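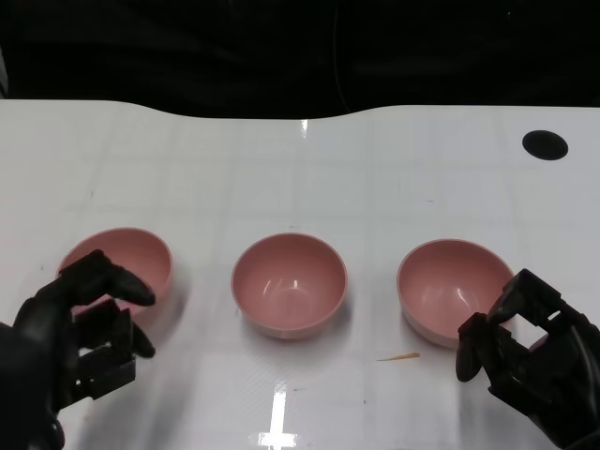

Three pink bowls in a row on the white table. Table test, Birkden.

Range review meeting, June 1, 2018
Held in the upstairs room, Birkden
Subject: the pink Vlček bowl, and whether we list it

Notes of the last meeting

Taken as read, with one fix. The notes said the team was "pleased" with the Tristenari tray. The team had agreed to take the tray for one season, and several people at the table said that was as far as it went. The word has been changed to "willing."

The question of why the tray still has no price was raised again. Buying said it was waiting for a reply from Tristenari. It was waiting for the same reply last time.

The bowl: what we are being asked to decide

Buying wants a small plain bowl on the shelf by November. The sales sheet from Vlček describes the pink one as "a bowl for every moment of the day." The meeting asked what that meant and was told it meant cereal, snacks, and keys by the front door. It was noted that we already sell bowls for all of those.

The case for it, as put by Buying: the shape is simple, the inside is smooth with a flat base, and a row of them looks tidy on a plain surface. Display agreed with the last point. A row of the same bowl in the same color does look tidy. So would a row of nearly anything, and this was also noted.

The case against, as put by Customer Returns: dusty pink has been tried twice, and the second time we were left with more than 50 mugs that went out through the staff sale. Buying replied that mugs are not bowls. Customer Returns asked for that to be written down, and it has been.

There was a longer talk about shine. The pink seems soft and flat from the outside, and then the inside catches the light. Some liked this. Others felt that a customer who picks it out from a catalog page will expect one or the other. Display was asked to make sure any page we print shows both the inside and the outside of the bowl. Display said it always does. It was pointed out that it did not for the tray.

Size was not settled. The sheet gives the size across the rim and says nothing about how much the bowl holds. "Generous" is not a measure. Buying to ask Vlček for a proper figure, in writing, before anybody drafts shelf text.

Price: Vlček offers a case of 30. Buying would like to take cases for every store. The meeting would like to take cases for 2 stores and see. The second view carried.

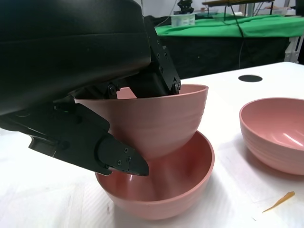

STACKING AND STORAGE

The sheet says the bowls "nest neatly." The team was not ready to take this on trust, having been told the same about the salad set.

One bowl does go down into another. With the upper one held at an angle, its rounded bottom sits inside the rim of the lower one, and there is no argument that the shape allows for it. What was argued over is how much space this saves. A short stack is no proof of a tall one. Store staff do not put out bowls in pairs, they put out the whole case, and a stack that leans at the top is a stack that ends up on the floor.

The faint rings around the outside were talked about at length. Buying called them a grip feature. Asked where this came from, Buying said it was the obvious reading. Customer Returns thought they were there for looks. Nothing on the sheet mentions them at all. Until Vlček says what they are for, our text will call them "fine ridges" and stop there.

A related worry is whether ridges rub against the inside of the bowl below and leave marks. The inside is the glossy part and the part customers look at first. Warehouse was asked whether a case could be packed with paper between the bowls. Warehouse said yes, at a cost, and asked who would pay it. No answer was given – this goes on the list for Vlček with the rest.

It was suggested that we sell them as a nesting set. The meeting did not like this. A nesting set, to most people, means sizes that go down from large to small, and these bowls are all the same size. "Stacking" was agreed as the safer word, provided the tall stack holds. Shelf text to stay blank on the point until it has been tried with a full case.

Warehouse then brought up bay 13, where the salad set is still sitting. If the bowls come in before the salad set goes out, there is no place for them on that side. Buying said the salad set would be gone by then. The meeting has heard this before and asked for a plan on paper. Buying to write one.

Other business under this item: a request from the Zukow store to have lids for the bowls. There are no lids. Zukow to be told so, again.
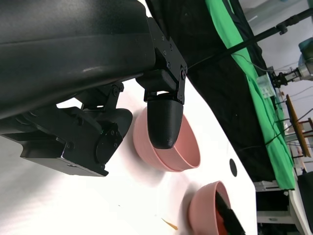
Tableware and Storage Team, Birkden

State of the table

A complaint was brought about how the table is kept during tests. There was a dark bristly brush with some reddish orange on its handle lying inside one of the bowls, and a small orange wood chip on the white top between that bowl and the next. The complaint was that a bowl we are being asked to judge as tableware should not be doing duty as a brush holder. Display felt this was a fuss over nothing. Customer Returns did not, and said that a bowl with a brush in it tells you the bowl is good for holding brushes.

Agreed: brushes go back in the drawer. Chips and other bits go in the bin before the bowls are put out.

The round hole in the tabletop came up as well. It is near the edge, it is black against the white, and it draws the eye. A cover was ordered for it some time back and has not been seen. Somebody proposed standing a bowl over it. This was turned down, as the bowl would then be chosen for where the hole is. Display to chase the cover.

On the cloth: the black fabric behind the table hangs in folds and the green one next to it is wrinkled. Display said folds do not matter for a bowl test. The meeting partly agreed, but asked whether bright green near dusty pink is fair to the pink. Two views were heard. One was that strong green makes any pink look pinker and we would be fooling ourselves. The other was that most kitchens have something green in them. It was decided to look at the bowls again with the green cloth put away, and by the window as well, where there is some daylight in the morning.

A request for a second table was not taken further. The first one has to be kept clear before we talk about another.

What was decided

The bowl is not listed yet. It is not refused either. Buying had hoped for a yes, and asked if the notes could say "yes in principle." The meeting preferred "open."

To do:
Buying – ask Vlček how much the bowl holds, what the ridges are for, and who pays for paper in the case.
Buying – plan for bay 13, on paper.
Buying – price for the Tristenari tray, or drop it.
Warehouse – stack one full case of the bowls and leave it up overnight. Report how it stands.
Display – cover for the hole in the table; green cloth away; second look by the window.
Customer Returns – find the old numbers on the pink mugs and bring them, with the dates.

Any other items

The kettle in the upstairs room trips the lights when the heater is on. Everyone knew this already. A notice will be put up.

Next meeting to be set once Vlček has replied. If there is no reply, the bowl comes off the list and the space goes to the plain white one we have now, which sells.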